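PKG 413 - Intro to Packaging, week 2 handout
Notes: Oi-ling Fung. Typed up fast, check against your own notes before the quiz.

Topic: primary, secondary, tertiary - and why the line between them gets blurry

Primary = touches the product. Pouch, bottle, tub, blister. Has to be safe against whatever is inside.
Secondary = groups or presents the primary packs. Carton, sleeve, shrink wrap.
Tertiary = moves it. Pallet, stretch film, corner boards. Shopper never sees it.

Same object can change level! A tub with soup in it is primary. Same tub holding sealed packets is secondary. Ask what it touches, not what it's made of.

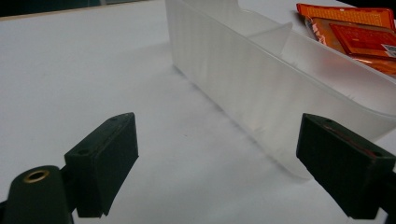 Rigid vs flexible

Rigid keeps its shape empty or full. Flexible takes the shape of the contents. Semi-rigid sits between - thin formed trays, squeeze bottles. Exam answers keep mixing up semi-rigid and flexible. If it stands up by itself but you can bend it with a thumb, write semi-rigid.

Thermoforming, the short version: heat the sheet, pull it over or into a mold, cool, trim. Corners come out thinnest becuase the sheet stretches most there. Ribs add stiffness without adding plastic. Draft angle so the part lets go of the mold. Clear trays sell the product but show every scratch.
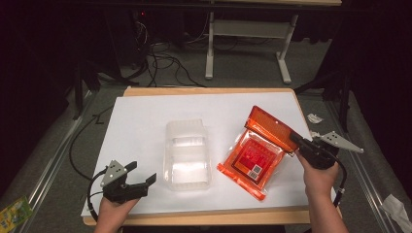

Flexible packs and seals

Most packet failures are seal failures. Three settings on the heat sealer: temperature, time, pressure. Change one at a time and write it down. Too cold = peels open. Too hot = film burns through or puckers. Powder in the seal area = slow leak, hard to spot.

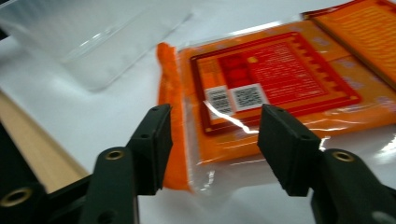
Film choice comes next, and it's mostly about what you want to keep out. Moisture, oxygen, light, smell. No single cheap film does all four so we laminate. Clear film gives you almost nothing against light, fine for a short shelf life, bad for oils and anything with color that fades. If you want a strong color and a clear outer layer, as with the orange package on the white table, the color has to come from the contents or from a layer inside, and you need to say which in your spec. Also headspace - too much air and the case count drops, too little and the seal gets strained.

Case study: Berkent tea refills
Went from carton + inner bag to pouch only. Freight down, returns up. Pouches slid around in the shipper and the end ones got crushed. Fix was a divider, so part of the saving went straight back out. Read the Wosteck memo on this, 2 pages.

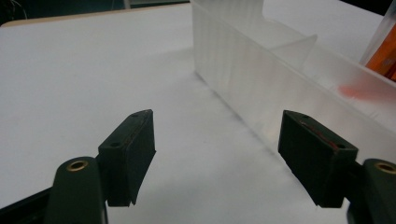

Fig. 4. White tabletop, far edge at upper left.

For next time
- Plunel reading, chapter on barrier layers, stop at page 18
- bring one empty pack from home, rinsed, with the label still on
- sketch all three levels for it. Guess tertiary if you have to
- Iwasaki drop test sheet, fill in the top half only
- spec exercise is out of 100, due end of April, no extentions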